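4.3 Comparing two finger pads on the Laryea hand grip

Run this comparison before you record anything you plan to keep. You need two grips, both on firmware 1147 or later, and the Cendetside viewer open on a monitor.

1. Fit the pads you want to test. Tighten each pad screw until it stops, then back it off a quarter turn.

2. Squeeze the trigger fully and let go. Both fingers should return to the open stop. If one lags, see section 4.1.

3. In the viewer, open Compare and enter a run name. Do not reuse a name — the older run is overwritten without a warning.

4. Put a test object on the table within reach of both grips. A compartment box with a hinged lid works well, as the dividers and latches give the pads thin edges to deal with.

5. Approach with the fingers open, one on each side of the part you want to hold. Keep the second grip up and clear of the table until it is your turn to use it.
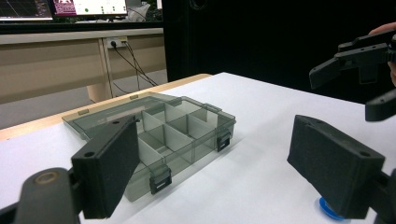

6. Close slowly and hold for two seconds. Press Mark, then release.

7. Repeat step 6 until the run shows 17 marks. Change grips and start again from step 3.

Note: Foam pads wear at the tip first. Replace both pads of a pair together (part 3387).

Caution: Keep your free hand away from the finger pivots while the trigger is moving.

If the two plots differ before the pads touch anything, recalibrate both grips and discard the run.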